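Zullance: Socket Work on the Tower and Tray Boards
Gallery and bench notes
Milan De Smet, Flustier, Lyons workshop
Posted 2018-06-17

Zullance is the refurbishment line for workstation and server boards that arrive at Lyons without memory and with the processor of unknown condition. The present lot is 67 boards, all received in their original metalwork from the Bokgate store. The pictures on this page cover the processor and the area of board surrounding it. Chassis repair, power supplies and drive cages have their own page, which will be updated in August.

The notes are written for anyone who already knows how to open and close a socket. Torque values and the full inspection form are in the workshop binder.

Before the processor is lifted

The board stays in its tray for all socket work. Removing it gains a little access from the sides and costs a set of standoff screws, and a board resting flat on a bench mat is not properly supported under the socket. The tray also gives a solid earth point for the strap. Clip to bare metal, not to a painted rail.

Memory is pulled first on every unit and logged separately. Both latches on each slot should be checked for free movement while the slot is clear. A latch that has lost its detent will still hold a module upright, so the fault tends to go unnoticed until the machine is moved. Replacement latches are in the small parts cabinet, white and off-white. Colour matching is not required.

Old thermal paste is the usual first finding. On units with long service the paste dries into a brown or orange film that a dry wipe will not shift. It should be softened before anything else happens to the processor, with the retention frame still closed. The frame keeps the chip seated and keeps any runoff on top of the heat spreader, where it can be collected.

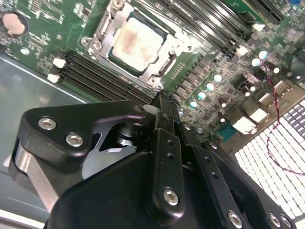
Use 90 per cent isopropyl alcohol on a lint-free wipe, damp and not dripping. Lay the wipe over the film, leave it, then draw it off in one direction. Scrubbing in circles pushes softened paste over the edge of the spreader and down onto the substrate, and from there it can reach the socket when the chip is raised. A plastic spudger is acceptable for thick deposits. Metal blades are not to be used on any spreader, including those already marked as scrap, as the habit carries over.

Work from the outside edge toward the middle. The mounting posts collect paste around their bases and should be cleaned at the same time, or the heatsink screws will carry it back up. If a post turns in its seat, stop and tag the board. It has been over-tightened at some point and the bracket will need to be replaced before a heatsink goes back on.

The capacitors and inductors beside the socket sit close enough to be knocked. They are inspected visually for domed tops, leakage at the base and lean. A capacitor that leans is not automatically rejected, but its joints are checked from the underside when the board next comes out of its tray.

Coin cell

Measure the cell in its holder and write the reading on the job card. Cells under the limit are replaced at the end of the job and not at the start, so that the new one is not sitting in a board that may be rejected. Remember that stored firmware settings are lost when the cell comes out. If the customer has asked for the settings to be retained, record them first.

Holder contacts should be springy and clean. Green or white deposit on the contact is treated with the same alcohol and a cotton bud, and the holder is replaced if the deposit has lifted the plating.

Lifting and reading the processor

Release the retention lever, let it come up under control, then raise the load plate until it stands on its own hinge. A load plate that drifts back toward the socket has a worn hinge and should be held or propped. More contacts are damaged by a falling plate than by the processor itself.

Lift the processor straight up, holding it by two opposite edges. The underside is not touched. Any tilt while the chip is still near the contacts can drag a corner across them, and the resulting damage is usually a short row of bent contacts close to one edge, easily mistaken for a manufacturing fault.

The lid marking is read at this point and entered on the card. Etched text is low contrast and reflects badly under the overhead tubes. Turn the task lamp until it is low and to one side, and the characters will generally come up. Do not fill the etching with chalk or marker. Where part of the string can't be read, enter the characters that can be and leave the rest blank - a guessed suffix has caused two wrong listings this year and a return from each.

The gallery unit is entered on its card as E5-1630V3, reading to be confirmed. The letters are faint under glare and the remaining lines are mostly unreadable from above.

Socket inspection follows straight away, with the plate open. Look across the contact field from each side at a shallow angle. The pattern of reflections should be regular. A gap or a bright spot in the pattern is a bent contact until shown otherwise. Grey dust is common in machines that have lived on the floor. It is removed with a hand bulb blower only. Canned air is too cold and too strong at short range, and a brush of any type will catch the contacts.

Contacts that are bent but not creased may be straightened under the stereo microscope by a trained technician. Three or more in one socket puts the board in the rework queue, where the cost is weighed against the value of the board. The rework budget for this lot is $1,640 and is to be spent on boards with otherwise clean inspection results.

Refitting is the same sequence in reverse. Align the corner mark, check the notches, lower the chip vertically and let it settle under its own weight. If it rocks, lift it off and look again. Pressing on it will not help. The load plate and lever go down only after the chip is seen to be level on all four sides. 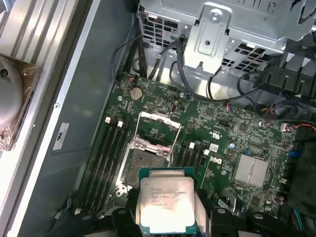
Headers, ports and board markings

The edge of the board away from the memory is checked last. It carries the small items that are most often damaged in transport: pin headers, front panel connectors and USB ports. Headers are viewed end-on for bent pins. Plastic shrouds are checked for cracks at the keyed side, where a plug forced in the wrong way round will have split them.

USB ports are tested mechanically before they are tested electrically. The shell should not move when the port is pressed lightly from the front and from above. Movement means the anchor tabs have parted from the board, and that joint is remade before the port is used. Leaving it puts the load onto the signal pins, which will fail one at a time and produce intermittent faults that are slow to trace.

Printed markings are copied to the card exactly as they stand. The mark beside a UL logo is a file code and does not identify the board model, although it turns up regularly in the model field of incoming paperwork. Short boxed strings near the board edge are also not model numbers unless the maker's documentation says so. Record them in the notes field. The model is taken from the main label or the silkscreen title, and if neither is present the card stays open. 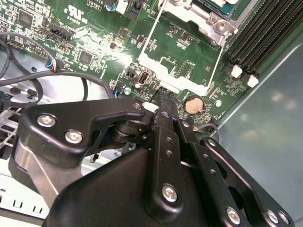 Board markings: UL logo with E93630 beneath it, and the boxed text V3TRT near the top edge.

Condition codes used on the cards

A - cleaned, inspected, no further work.
B - serviceable, cosmetic marks or replaced latches.
C - rework queue, socket or port.
D - parts only.

A board is never coded from pictures alone. The code is entered by the technician who did the socket inspection, and a second technician initials it after the power-on test. Boards coded C keep their processor in a lidded tray stored with the card, not in the socket, with a protective cap fitted over the contacts.

Corrections to this page should go to Milan De Smet at the Lyons bench, with the card number and the paragraph concerned. Requests for larger copies of the pictures go to the same place.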